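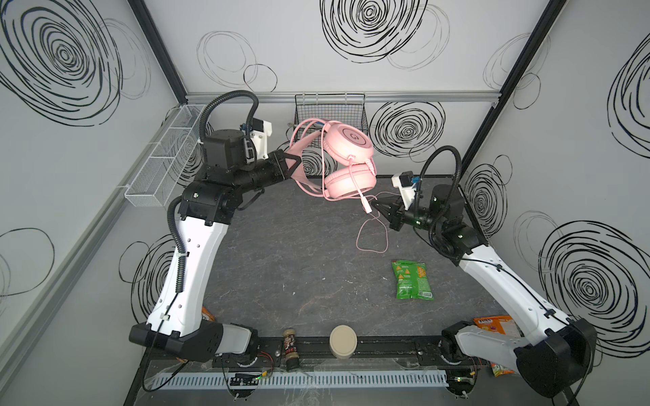 Drakos 72 Folding Desk: Review After One Winter

I bought the Drakos 72 in the fall to replace a door on two filing cabinets, which I had used as a desk for longer than I want to say. I work from home four days out of five, mostly bookkeeping for small shops, with one large monitor, a printer and a lot of paper. I paid full price for the desk and nothing was sent to me for free.

The 72 is the length of the top in inches. There is a shorter version, which I have not tried. Both fold, and both come in a light or a dark finish. Mine is the dark one.

Delivery and setup

It came in two boxes. The top is in one and the legs, crossbar and hardware are in the other. The heavy box is a two-person job on stairs. My neighbor Savvas Moschos helped me get it up to the second floor and then stayed to help put it together, which took us 100 minutes with a coffee break in the middle.

The instructions are mostly drawings. Step 9 shows the crossbar bracket facing the wrong way. If you follow it, the holes don't line up in the next step and you have to back out four screws. Turn the bracket so the flat side faces the wall and carry on. The rest of the drawings are right.

You need a Phillips screwdriver of your own. The hex key is included and it is a decent one. All the screws were in the bag, with two left over.

The top

The surface has a slightly rough feel, like an eggshell. It doesn't show fingerprints and a mouse works on it without a pad. Writing on a single sheet of paper is not great, because a ballpoint picks up the texture. I keep a thin blotter where I write.

I have put hot mugs on it all winter and there are no rings. I did get one small scratch near the left end from dragging a stapler with a bent foot. A dark marker hid it well enough.

It is 28 inches deep. With the monitor pushed back I have room for the keyboard and an open ledger in front of it. My old door was deeper and I thought I would miss that space, but mostly I used it to pile up mail.

Wobble

Every folding desk moves a little. This one moves side to side if you push on the end with your hand. When I type I don't notice it. When the printer runs a long job, the monitor shakes enough that reading small numbers gets annoying, so I moved the printer to a low shelf.

In February I went over all the bolts again and found three of them had worked loose. After tightening, it was as steady as the first day. I would plan on doing that a couple of times a year. 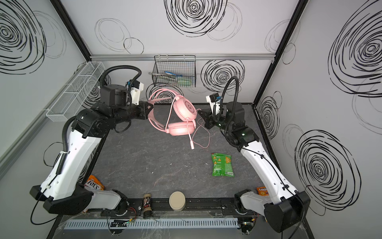
The feet screw in and out to level the desk. My floor slopes toward the window and I had to turn the two window-side feet out almost all the way. They have held their position. The rubber pads left faint gray marks on the wood floor, which came off with dish soap and a rag.

Folding it

This is the reason to pay more for the Drakos than for a plain desk. You lift the front edge, press two levers underneath and the top swings down flat against the legs. Folded, it is 11 inches deep and stands on its own against a wall.

The levers are stiff. For the first few weeks I had to press them one at a time, with my knee holding the top up. They have loosened some since then and I can now do both together. Magdalini Christodoulou, who shares the room with me two evenings a month for her sewing, has smaller hands and still can't do it alone. She tips it on end and works the levers from the side, and that seems to be fine for the desk.

You have to clear everything off before folding. That sounds obvious, but if your plan is to fold it every night, think about where the monitor is going to sleep. I fold mine twice a month, and that is about my limit.

Cable tray

The tray is a wire basket that hangs from the crossbar. It is sold separately and I think it should be included at this price. It holds a power strip and the extra length of four or five cords. The hooks slide along the bar if you bump them, so I put a zip tie at each end.

There is no hole in the top for cords. They go over the back edge.

Compared with others

Before buying I spent an afternoon in a showroom with the Zalora Fold and the Flakholm work table. The Zalora is lighter and the levers are much easier, but the top is thinner and bowed a little when I leaned on the middle. The Flakholm doesn't fold. It is the steadiest of the three and costs nearly the same as the Drakos, and if I had a room to myself I would have bought it. I also looked at the Prarau online, but I couldn't find one to try and the return shipping was high.

Warranty

Five years on the legs and two on the top. I wrote to the company about the Step 9 drawing and got a reply the next morning with a corrected sheet attached. They also offered to send spare foot pads, and those came in the mail a week later.

Who should buy it

Get it if you need a full-size desk in a room that has to be something else now and then. Skip it if you plan to fold it daily, or if you want to keep a heavy printer on top. I am keeping mine. The filing cabinets went to the basement and the door is back on the closet it came from.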